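Small amusement parks should publish the maintenance hours on their old rides

Most arguments about heritage rides are conducted in the language of affection. The Tandine carousel is loved, therefore it should be kept. The Moltine scenic railway is loved by fewer people, therefore it may go. I would prefer the argument to be conducted in hours of labour, a unit the parks already record and almost never release.

The Brultell ghost train is a useful case. It runs a single-rail track with a centre pickup and cars on cast wheels. In the year to February it absorbed 900 hours of workshop time. The newer drop ride beside it absorbed 70. On those figures alone the ghost train looks indefensible, and the park's management has said as much in two public meetings.

The figures are incomplete. The 900 hours include inspection, lubrication, wheel turning, track alignment, scenery repair and the rewinding of two motors. The 70 exclude the manufacturer's service contract, under which a technician attends and the work is invoiced as a lump sum. Labour done in-house appears as hours. Labour bought in appears as dollars. A comparison of the two columns has no meaning until one is converted into the other, and the published summary does not attempt it.

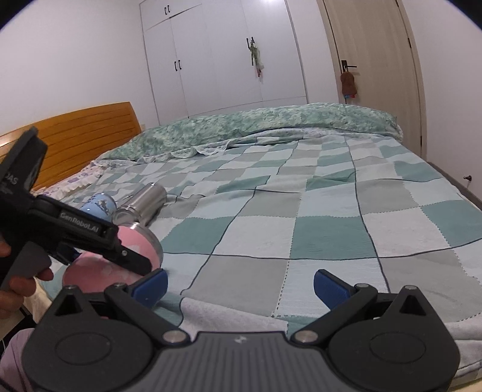
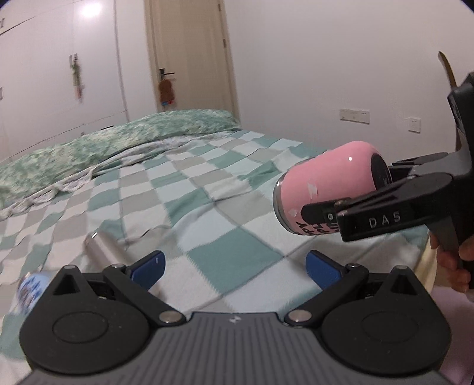

*Hand-held grippers with blue finger pads, both photos.*

A second problem is classification. Scenery repair on a dark ride is theatrical work. If a papier-mâché skeleton loses an arm, the ride remains safe to operate and the repair can be deferred to the off-season. Wheel turning cannot. Recording both under "maintenance" inflates the apparent burden of keeping the ride safe, and it also hides deferral: a park can cut its total by neglecting the scenery while the mechanical hours climb.

Bríd Coughlan, who kept the workshop ledgers at Yadav Gardens until that park closed, used separate codes for statutory inspection, mechanical wear, electrical work and finish. Her ledgers are dull reading. They show the hours for mechanical wear on the Yadav caterpillar holding level for most of its life, then doubling after the park stopped replacing bushings on a fixed interval and began replacing them on failure. The ride was scrapped on the grounds of age. The ledger suggests the grounds were a change in purchasing policy.

I do not claim every old ride can be kept. Fatigue in welded steel is real, timber track rots from the fastener holes outward, and some restraint designs cannot be brought up to a modern standard without replacing the car. An owner facing any of these should be able to close a ride without apology. The coded hours would support that decision as readily as they would support the opposite one.

Councils that lease land to amusement parks are in a position to ask. A lease renewal could require an annual return with four labour codes, contract work converted at a stated hourly rate, and a note of anything deferred. The Brultell lease is up for renewal, and the draft terms cover parking, noise and the colour of the perimeter fence.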